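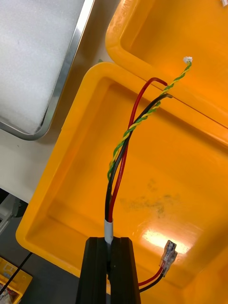
I'm Ruwan, and I started Gromby because I was fed up with guessing which corner of a field needed water. My family grows leeks and squash outside Keltard, and for years my only soil survey was a spade and a bad mood. So I built a moisture probe, then a better one, and now we make them for other growers. There's a fair bit of wiring in this job - red insulated wire, black insulated wire, a short sleeve holding the cables together at the base - and I still enjoy it more than the paperwork!

Jahangir Matubbar joined me in the second year. He writes the software, which we called Brosance after a very long evening, and it turns the readings into a plain map you can look at over breakfast. Dark blue means leave it alone, orange means get the pump out.

We now look after 1,859 probes on 39 farms, mostly veg and soft fruit, plus one hop yard (hello, Kanagaratnam!). The smallest is 5 acres and the biggest is 400, and they all get the same two people on the phone.

We don't do contracts longer than a season, and we'll walk your ground with you before we quote. April gets silly, so do ring early if you want probes in before planting. Friday afternoons are best for a proper chat - I'm usually in the workshop with the kettle on.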